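Home | Syllabus | Handouts | Contact

Setting a Play Kitchen Table
Notes for session 2, Feven Habte
Posted September 4, 2024

Hi everyone! Last time we sorted the Kalten bins, and I promised we'd get on to laying the pieces out. My rule is big stuff first. The pan and the colander need room, and little things like the strawberry and the citrus go in wherever a child can reach them (I like them close to the colander, because rinsing pretend fruit is half the fun).
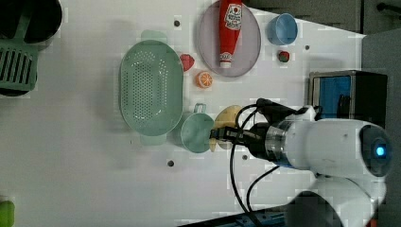 Plates and bowls

Pick a story before you touch a single dish. Is it breakfast? Snack time? I usually leave one bowl and one plate with nothing in them, so there's a job waiting for whoever sits down. Banana pieces in the green bowl make a good start, and I love the ketchup lying on the big oval plate, it gets kids talking right away.

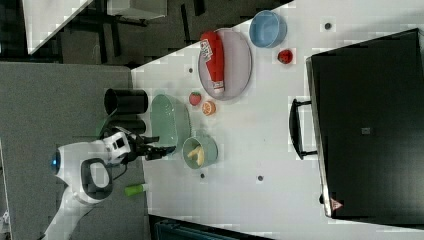

The toaster oven is the piece Ebise Adugna and I argue about every March. She wants it in the middle, I want it at one side with the handle toward the food. Try both! Write down which one you'd keep and bring it next time, 18 lines at most please.

Reading: Abrehet's chapter, up to page 60.

3 comments | 168 shares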